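Robots at Work: Open Day at Drostolholm

What is a wire harness?
Cars, washing machines and game consoles all need wires to carry electricity. A wire harness is a bundle of those wires, held together so they don't get tangled. The connectors on the ends plug into other parts.

Why is it hard for a robot?
A metal block keeps its shape when you pick it up. Wires bend and flop. At the open day, visitors watched a robot work with a small harness made of blue and white wires twisted together. It has a black connector and a smaller white one – and one pair of wires likes to go its own way. 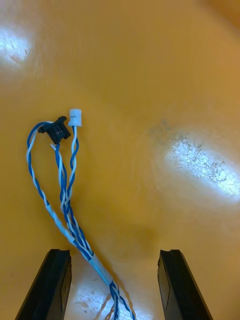 How does the robot hold it?
The gripper has two fingers. They open wide, move to each side of the bundle and then close. Roald Tveit, who ran the demonstration, told visitors that squeezing too hard can damage a wire.

Can I try it?
Yes. Lay a shoelace on a table and pick it up with two rulers – no fingers allowed. Then try to put the end through a hole.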